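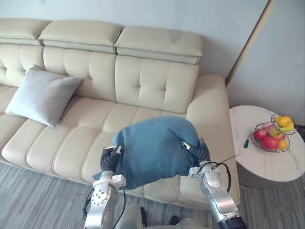
Can a robot tidy the living room? Konier test gives a mixed answer

10 shares | 3 comments

A two-armed robot called Gashaw is spending this spring in a furnished living room at Donden Technical College in Konier. Its work is the kind that most people do without thinking. It takes a cloth from the sofa, lifts a cushion from the floor and puts it back where it belongs, and picks up what was left on the carpet. The question for the team is simple to ask: can a machine do this well enough that a person would want it at home?

The answer so far is "sometimes". Gashaw can pick up a cushion on most attempts when the cushion is standing or leaning. When the cushion lies flat, the result is much worse. The fingers press down on the fabric and slide over it, and the robot often has to start again from the other side.

The test is paid for in part by Prirklow, a company that rents out 300 furnished apartments in the region. Every time a guest leaves, a cleaner comes to make the rooms ready for the next one. Prirklow wants to know which parts of this job a machine could take over in the coming years, and which parts it should stop hoping for.

"We did not ask for a robot that cleans everything," says the company's operations manager. "We asked for an honest list. If the list says that it can only do the cushions, then we know this and we can plan."

Soft things are hard

People who visit the room are often surprised by what is difficult. An apple or a box keeps its form when you hold it. A cloth does not. It changes every time it is touched, and after each touch the robot must look again and decide where the edge is.

With two hands on the cloth, the work goes better. The robot can pull it a little between the hands and see more of it at once. The team now lets Gashaw begin most cloth tasks this way. Folding is still far off. The students have a rule that a cloth counts as "tidied" if it ends in one place, off the seat, with no part of it touching the floor. A strict grandmother would probably have another rule.

The sofa itself is also a part of the problem. The team chose cream leather with deep padding and tufted backs, similar to what Prirklow has in its larger apartments. Such a sofa has many folds and seams, and the camera can take a shadow between two cushions for an object. In the first month the robot tried many times to pick up a headrest. It was careful and patient about it, the students say, and it needed some weeks of corrections before it left the headrests alone.

Nearby objects are another matter. A side table with a fruit basket stands next to the armrest, and the arms must move the cloth without touching it. Here Gashaw does quite well. It moves slowly, and it stops when it calculates that an elbow would come too close. The price is time. Clearing one cloth from the seat takes 3 minutes, and a person needs a few seconds.

The floor is another job

Work on the carpet began later than work on the sofa. The robot must look down at a steep angle, and its own hands can hide the thing that it wants to take. The carpet has a striped pattern of lighter and darker gray, which was also a deliberate choice. On a plain floor the early results were better, but guests do not choose their apartment for its plain floor.

The team sets up the room differently before each attempt. One cushion can be on the sofa and the other on the floor, or both on the floor, or one of them at the far end of the seat. Small flat things are added as well. A gray cushion that leans against the front of the sofa is among the easier cases, with a corner pointing up that the fingers can close on. A small flat packet on the carpet is among the hardest. And crumbs are outside the test completely. For these, the team says, everybody already knows a good machine, and it has no arms.
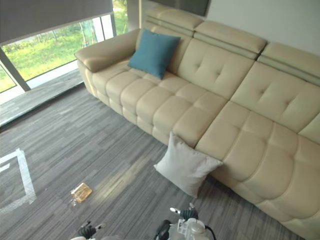 Donden Technical College – Department of Home and Service Machines

The department plans to complete 1,000 attempts before the end of July. Each one is noted on the same form: what was in the room, what the robot was told to do, how long it took, and whether a person had to help. The last point is the one that Prirklow reads first. A robot that finishes the task but calls for help every time does not save any work for the cleaner.

The work goes forward in blocks of 10 attempts. After each block the students look at the failures together and sort them into groups. Most failures belong to the same few groups – the hand closes on nothing, the hand takes two things at once, or the cushion is put back and falls over. The last group has become a small subject of discussion in the department. Must a cushion stand nicely on its corner, or is it enough that it is on the sofa? The people from Prirklow said that guests do notice it. So a fallen cushion is now written down as a failure, and the success rate became lower in one afternoon.

The project leader, who came to the college from a packaging company, says that a factory would not accept such results. "In packaging we had one box, one height, one light," she explains. "If the box was different, we changed the box. In a living room you cannot change the people who live there." She expects that shops and warehouses will get useful machines for handling soft goods before private homes do. In a shop, towels and pillows come in known sizes and there is somebody on duty who can help.

Light is one more difficulty that the factory does not have. Daylight comes into the room through a large window, and a bright patch on the carpet can be in another place one hour later. The team could pull the blind down completely and work only with lamps. It decided against this after a discussion with Prirklow, whose cleaners mostly work between 10 in the morning and the early afternoon with the blinds open.

What the cleaners think

Prirklow also invited a group of its cleaners to watch the robot for a morning. Their reaction was friendly but not very impressed. One of them asked if Gashaw could change a duvet cover, and laughed when the students became quiet. Another one said she would be glad if something would pick up from the floor, even slowly, during the time she is in the bathroom. Her back hurts from bending down, she said, and it is not the mopping that does it, it is the small things.

This comment has changed the plan for the summer. The department will now give more attempts to low objects close to the sofa and fewer to arranging cushions on the seat. A different set of fingertips, thinner at the front, is on order for flat things. There is also an idea to let the robot push a flat object against the base of the sofa first and lift it there, as a person does with a coin on a smooth table. It was tried a few times by hand control and looks possible.

No date has been given for a test in a real apartment. Prirklow says that it will decide after it has seen the form sheets from July. The department would like to have one apartment for a month, without guests in the beginning, and with a cleaner who is willing to work beside the machine and say what is annoying about it.

Until then, visitors can see the robot at work on the college open morning in June. Places in the room are limited, and visitors are asked to register at the front office and to leave bags in the hallway. Children are welcome together with an adult.

3 comments – log in to write a comment

Contact | Imprint | © Donden Technical College, Konier | Back to top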